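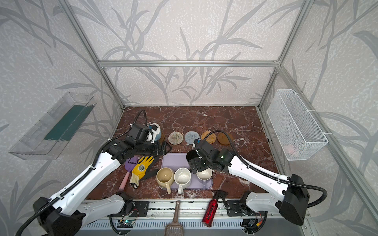 Prela Key P2 Hardware Security Key

Overview

The Prela Key P2 is a two-factor login key for small offices and home users. It replaces the six-digit code sent by text message. The key holds a private credential for each account and signs a login request only when the contact pad is touched. Passwords are not stored on the device and cannot be read from it.

Each account gets its own credential, tied to the web address where it was registered. A look-alike site at a different address receives no valid response, even if the user has already typed the correct password there.

Specifications

Model: P2
Connector: USB-C
Wireless: NFC, for phones and tablets
Standards: FIDO2, U2F
Resident credentials: 1000
PIN: 6 to 63 characters, set by the user
Battery: none
Housing: sealed, no screws or seams that open
Firmware: fixed at manufacture, not updatable
Part number: 1662

What is in the package

The P2 is sold in packs of 2. Both keys are identical and neither is preset as the main one. The pack also includes a printed setup card and two adhesive labels. There is no software disc and no driver to install on current versions of Windows, macOS or Linux.

Setup

Register both keys with every account before relying on either one. Open the security settings of the account, choose the option to add a security key, insert the key and touch the pad when the light blinks. Repeat with the second key, then put the second key somewhere other than the bag or key ring that carries the first.

On first use the computer may ask for a new PIN. The PIN is checked on the key itself and is never sent to the website. After eight wrong entries the key locks and has to be reset, and a reset erases all credentials. Prela cannot recover a PIN or a credential. 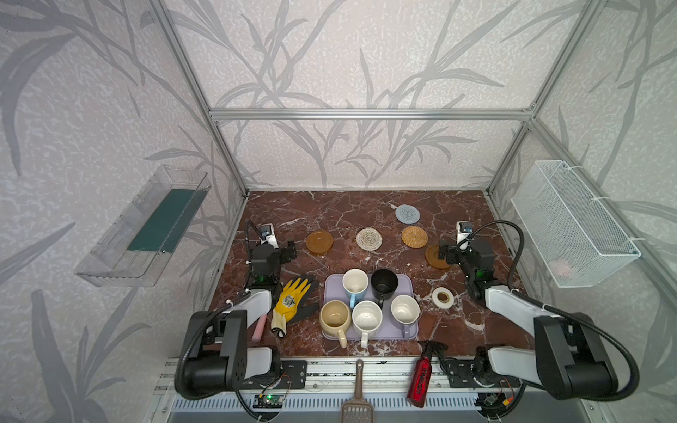

Some services keep text message codes switched on as a fallback after a key is added. This leaves the weaker method available to anyone who takes over the phone number. Check the account's recovery settings and remove the phone number there once both keys work. Printed recovery codes are an acceptable third option if they are kept on paper in a locked place.

Use with password managers

The P2 works with any password manager that accepts FIDO2 keys, including Oltlow Vault 4 and later. With Oltlow Vault the key can be required at every unlock or only when a new device is added. The default is new devices only. Administrators can change this under Policies — the setting applies to the whole group and cannot be set per user.

Long, unique passwords are still recommended. The key protects the login step. It has no effect on a password that is reused on a site that does not support keys.

Limitations

The P2 has no fingerprint reader. Anyone holding the key and knowing the PIN can use it. Accounts registered in U2F mode do not ask for the PIN, so a stolen key plus a stolen password is enough for those accounts. NFC reading through a metal phone case is unreliable. The key does not encrypt files or disks.

Compatibility notes

USB-A ports need an adapter, sold separately. Passive adapters work; powered hubs work if they pass data while the computer is asleep. Remote desktop sessions need redirection turned on at both ends.

Ordering and support

Single packs ship from stock. Orders for offices are handled by Carla Sayegh in sales and can be supplied with a list of serial numbers for inventory. Technical questions go to Gerasimos Politis on the support desk — include the serial number, the operating system version and the name of the browser. Keys that fail within the warranty period of 2 years are replaced, not repaired. Returned keys are shredded and their contents are not transferred to the replacement.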